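Sorting individually wrapped snacks into a storage box

Applies to: single-portion buns, cakes and biscuits in sealed film. Time needed: up to 40 minutes for a full cupboard.

1. Clear a table and lay a cloth over it. Film packets slide on bare varnish. Empty the cupboard onto the cloth and spread the packets in an arc, one layer deep, so that every item can be reached from the same chair.

2. Turn each packet until the printed date can be read. On imported goods the date is often a single run of eight digits in the order year, month, day, so 20251226 is 26 December 2025. Check the wording beside it to see whether it is a production date or a use-by date. If it is a production date, the shelf life is normally given on the back or on the outer bag. 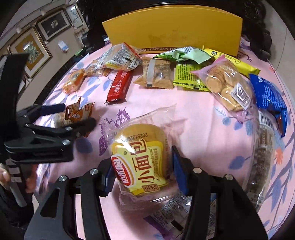
3. Put bread and buns to one side. They crush easily and should go in last. Pick them up by the sides of the packet, not by the end seam, which can open if pulled.

4. Check each seal. Press the film lightly with two fingers. If air escapes, eat the item that day or throw it away.

5. Pack the box. The Kakero 83 has a removable divider; set it at the second slot. Stand flat packets on edge behind it, earliest date at the front. Small wrapped pieces fill the front section. Lay the buns on top in one layer, label side up.

6. Close the lid without forcing it. If it will not shut, take out the top layer and start a second box.

Repeat on the first Monday of the month. Older Kakero lids have no vent and need no adjustment.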